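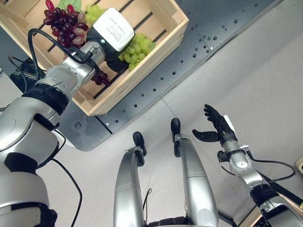

Figure 3. Red and green table grapes in a slatted pine crate, one of the mixed layouts discussed in Section 4.2.

4.2 Mixed crates and the trouble with stems

We had expected, when we first sat down to plan the Buvthorpe study, that color would be the thing people cared about most when they packed grapes for a market stall. Red beside green is a pleasing sight, after all, and nearly every packer we spoke to in the first weeks brought it up before we had even asked. What we found over the 256 crates in our records is a little more tangled than that, and we hope the reader will be patient while we work through it.

Figure 3 shows the kind of layout we came to call "open mixed." The dark red bunch and the pale green ones share a single crate with no paper or divider between them, and a few red grapes lie apart on the slats. Packers differed a good deal over grapes like these. Some picked them out at once for the tasting bowl. Others were quite happy to leave them, and one of the older hands at Gristness told us, very kindly, that a crate without a few strays looks as though it came from a supermarket.

The slatted floor matters more than we had first supposed. In the solid-bottomed boxes used for the earlier Ostrowski trials, a bunch could be slid into its corner with one gentle push. On slats, the short side stems tend to catch in the gaps, so that most packers lifted the whole bunch by its main stem and lowered it again — a slower habit, but one that left fewer split berries in our counts. Of the 100 crates packed on slats, 21 had at least one split berry at the evening check, and nearly all of the damage was in the tightly packed green clusters, where the berries have so little room to give.

Leaves are a smaller matter, though a dear one to several of our packers. We kept no rule about them, and they were left on or taken off as each person liked. Kavitha Kamath, who kept the packing notes through January, marked leafy crates separately, and her notes suggest that leaves were kept more often with red bunches than with green. We would not want to lean too hard on this, as the two varieties reached us from different growers and may well have been trimmed differently before we ever saw them.

The single-color crates, packed to the Broker layout, are taken up in Section 4.3.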